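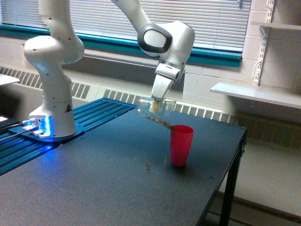

White arm, blue ring lit at the base.

2026-09-22 — colourway samples, Dradonine mid

- Irnumen sent the second pair. Size 48 upper white, mudguard white, outsole still too green. Want it nearer the July swatch.
- Lace loops: gold foil rubs at the fold. Takács thread version holds up better, costs more. Go with thread.
- Pair weight 73 g over the last one?? check insole, think they put the thick foam in agian.
- Heel tab stitching wanders on the left shoe only.
- Inum want a run of 500. Not untill outsole is sorted.

Dye code 51 to try next. Laces not ordered yet.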